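Why do choirs sing in rounds?

Have you ever sung a song where your friends start a little after you, and somehow it all fits together? Well, that is called a round, and people have been enjoying them for hundreds of years — in churches, in schools and even on long walks. 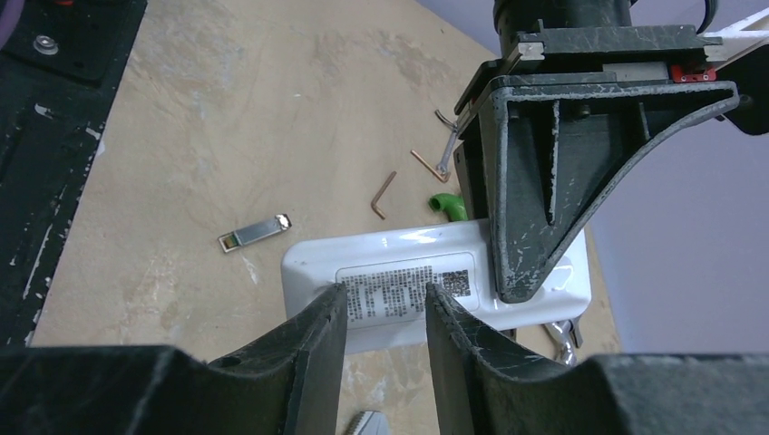
The clever part is that everybody sings the very same tune. The first group begins, and when they reach the second line, the next group starts from the top, and so on until the whole room is humming like a beehive!

My friend Geetha Rao once led a round with 90 singers in a chilly old church, and the last group finished nearly a minute after the first. Try one at home with three people — it is lovely, even if you giggle.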